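How to mark out a workroom floor with tape (and have it still be there in August)

By Delia Căpraru

Every shared workroom has furniture that wanders. You leave a trolley by the wall, and by the end of the week it has migrated to the one spot where the door opens. We had this at Markisell for two years. Signs were tried. A strongly worded email was tried. In the end I spent an afternoon on my knees with a roll of yellow tape, and the furniture has mostly stayed put ever since.

The idea is simple: everything that lives on the floor gets an outline, and anything outside its outline is in the wrong place. Allow an afternoon, and wear trousers you don't care for.

What you need

Floor tape in a colour that shouts. Yellow is traditional and shows up well on grey carpet.
A tape measure.
Chalk, the soft sort.
Scissors. Tearing looks rugged and leaves a fringe.
A vacuum cleaner that still sucks.
Someone to hold the other end. Mine was Jarrah Waaka, who has opinions about right angles.

Step 1. Empty the floor and vacuum it

Then vacuum it again. Carpet is much fussier than vinyl, and tape will cheerfully stick to fluff and let go of everything else. Get right into the corners and under the tables.

Step 2. Decide what deserves a square

Go round with the chalk and put a cross wherever something needs to be parked. Resist giving a square to everything. Our first plan had one for the umbrella stand, and we don't own an umbrella stand. What you want is a place for each big thing and a clear route between them that a person carrying a crate can walk without turning sideways.

Step 3. Measure the footprint, then add a bit

For anything on wheels, measure from the outside of one caster to the outside of the next, and add 200 mm all round. Casters swivel. If the outline fits the unit like a glove you will spend your life nudging it back and forth by a thumb's width, muttering. Our widest outline came out at 1,277 mm on the long side, which Jarrah wrote on his hand and then washed off.

Step 4. Lay the tape

Start with the longest side. Stick down one end, unroll as far as the other chalk mark, pull it just taut and lower it in one go. If you press as you unroll, the strip wanders, and it also puckers. Let each strip run slightly past the corner and lay the next one over it. Overlapped corners hold far better than butted ones, and trimming them to a neat mitre is for people with more time than carpet.

Your first square will be crooked. Measure both diagonals before you press anything down hard: if they match, it's square, and if they don't, you have made a kite. You can peel it up and start again, or decide that a slight tilt gives the room character. We have gone both ways on this.
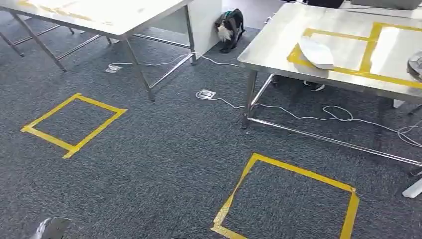 Step 5. Do the tabletops while you're at it

The same tape works on steel tables, and a good deal better than on carpet. Wipe the top first and let it dry. A rectangle split down the middle gives you two sections, which for us means jobs in and jobs out. The split has ended several long-running arguments and started only one.

Step 6. Press it down properly

Walk heel to toe along every strip, then go back with something hard and flat. I use the back of a wooden spoon, which no longer goes near soup. Leave it overnight before wheeling anything heavy across it.

Step 7. Bring the shelving back

Now for the reward. Wheel each unit to its outline, line up the nearest edge first and swing the rest in behind it. Load the lower shelves before the upper ones, so nothing gets top-heavy while you're still shoving it about. Our green crates all go in with the label plates facing out, and this matters more than you'd think, given that one green crate looks precisely like the next.

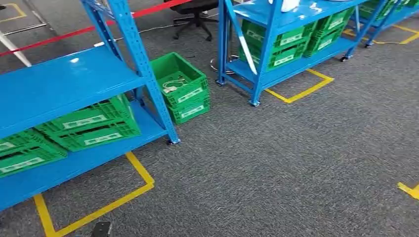
Put the casters' brakes on, if yours have them. Then stand in the doorway and check you can still read the labels from there. If you can't, turn the unit before you get attached to it.

Keeping it up

Look at the corners once a month. A lifting end can be pressed back if you catch it early; once it has collected fluff, cut that bit out and patch it. Vacuum along the tape, never across it. When a piece of furniture leaves for good, take up its outline the same day, or people will walk respectfully round an empty square for years.

Last updated 28/03/2024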